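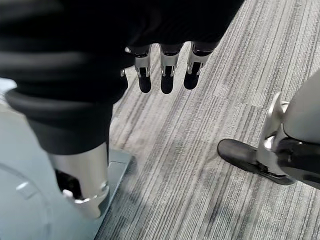
4.3 Checking the wrist camera after fitting a sleeve cover

Do this check each time the cover on a Suto humanoid is changed, and after every 900 hours of service.

1. Set the robot to Hold and wait for the status light to turn steady.
2. Smooth the fabric back from the wrist. Soft folds near the lens are acceptable if all three fingertips remain in view with the hand hanging down.
3. Open the Calleo viewer and select Wrist, Live.
4. Compare the live view with the fingers. If the hem hides a fingertip, move the cover up the arm and fasten it again.
5. Run the slow finger test (program 17). Watch the hem for the full cycle, around 2,000 milliseconds per finger.
6. Look at the ankle joints and the cuff above the base. Remove any thread or lint from the open gaps with a dry brush.
7. Save the result and return the robot to Standby.

CAUTION: Keep hands clear of the finger joints during step 5. The stop button must be within reach.

NOTE: Glare on bare metal can trigger code 368 - dim the overhead lights and repeat step 4 before replacing any parts.

NOTE: Use only covers with a matte finish. Kratochvíl pattern covers need the short strap.

If code 368 returns, go to 4.4, Camera alignment.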